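Keeping two arms out of each other's way

14 comments | Share

Pei-shan Tam apologises for her kettle before we've even sat down. It's slow and it rattles, and she says everyone at Vivdale has learned to start a meeting by waiting for it. I didn't mind a bit. It gave us time to get onto her favourite topic, the house rules she has been writing, rewriting and defending for the people who program two-armed robots to do ordinary household jobs.

"I came from commercial kitchens," she tells me, settling in with her mug. "In a kitchen you call out 'behind' when you walk behind someone with a knife. It's drilled into you from your first shift, and I couldn't understand why we had nothing like it for a pair of robot arms sharing one bench."

The rule book began in October as a single sheet taped to a cupboard door. It now runs to 7 pages, and her colleague Ming-te Ho has been known to print it in colour when visitors are coming. The first rule is the one she cares about most: a task has to pass in simulation before anyone is allowed to try it on the real arms. A new task gets 100 simulated runs, and if it's one where both arms move together it gets 200. (There was quite a row over that, she admits, and it went on through several lunches.) 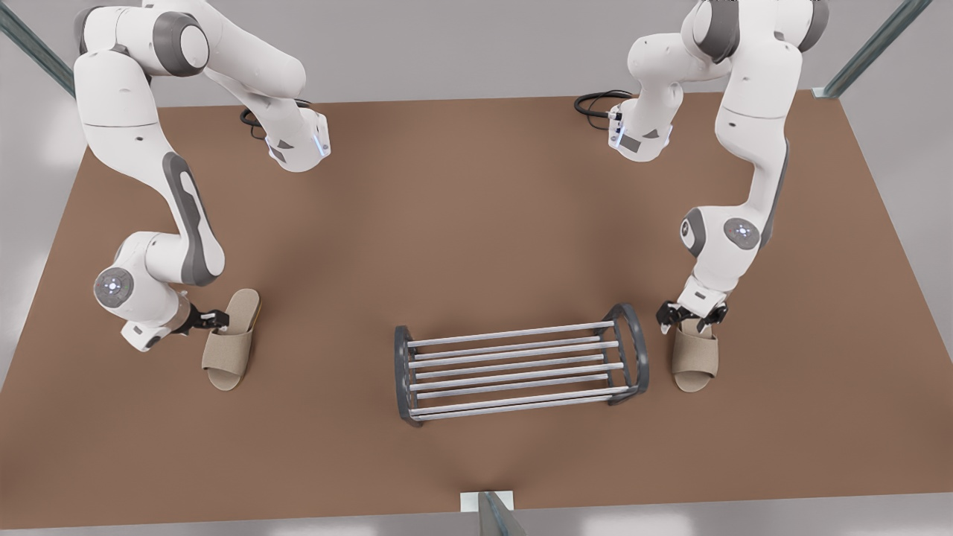 Two-handed jobs are where good practice really earns its keep, in Pei-shan's view, and she could talk about them all afternoon. Her rule is that each arm has its own side of the bench, and the middle is shared ground that has to be asked for. She likes to explain it with the slipper task, where there's a slide on either side of a metal shoe rack and an arm to each one. "Reaching for your own slipper is easy, you're on your own side," she says. "The rack's in the centre, though, and now you both want to be there. So who goes first? I want that written down before anybody presses start." The programmer has to name the arm that gives way, and the name goes at the top of the task sheet, in plain words.

She's just as firm about language. Left and right always mean the robot's left and right, never those of the person looking on, and she'll send a sheet back if it muddles them. Ya-wen Tse, who joined from Nernholm and reviews most of the sheets these days, told me over the biscuits that she'd had her first three returned. "I was cross for a day or so," she said, laughing, "and then I caught the same mistake in somebody else's and felt terribly grown up about it."

Not everyone agrees with all of it, mind you. Tzu-hsuan Yip would like fewer compulsory runs and more thought about how varied they are, with the objects turned and shifted a bit each time. Pei-shan has come partway round on that, and the next version will ask for a spread of starting positions. She's still holding on to her 200.

I asked what she'd say to a small team starting from scratch. She thought about it for a good while, and topped up both our mugs. "Write down the thing you argued about last," she said. "That's your first rule. Then put a date on it, so you know when to argue again."

The next review is after lunch on March 19, 2020, and Ming-te has already booked the room with the better chairs.

Contact us | Copyright Halliday Newsletter | Back to top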